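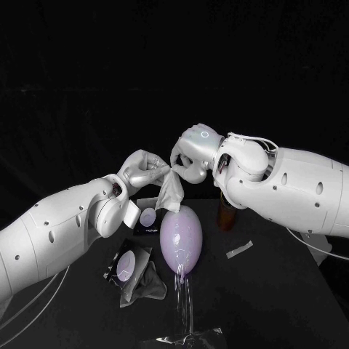
Both hands hold the cloth over the balloon on the test table.

When I asked the lab manager at Odatden how one plans a budget for a two-armed robot, she first spoke about cables.

"People compare the price of the arms," she said. "Then the arms arrive, and they have no money for hands, for spare cables, for a table they are allowed to make wet."

Her group looked at offers from 4 suppliers before it placed the order with Leltance in November. The offer from Malý was cheaper, but the hands were sold separately and the delivery time was 142 days. She does not regret the choice, although she would now write the request in another way. "I would ask for the price of one finger. We asked only for the price of one hand."

Liquids were a difficult point with the finance office. The group wanted tasks with cups, spoons and cloths, and the warranty did not say clearly what happens if water enters a wrist. It took 2 months to get a written answer. 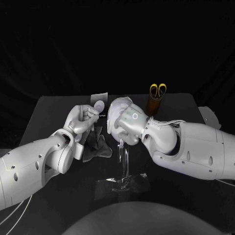 Spoon in one hand, tilted cup in the other, with liquid running down to the table.

For the small things she keeps a separate line in the plan, which her colleagues call Wenura, after the shop where they bought the first box of cups. "Cloths, film, balloons, scissors. It is cheap, but if it is not in the plan, somebody pays from the pocket."

I asked what she would advise to a group that starts now. She thought for some time. "Keep 50 percent of the arm price for everything else. And ask who will come when it is broken, and from which city."

The next request, for a second table, goes to the finance office on Thursday.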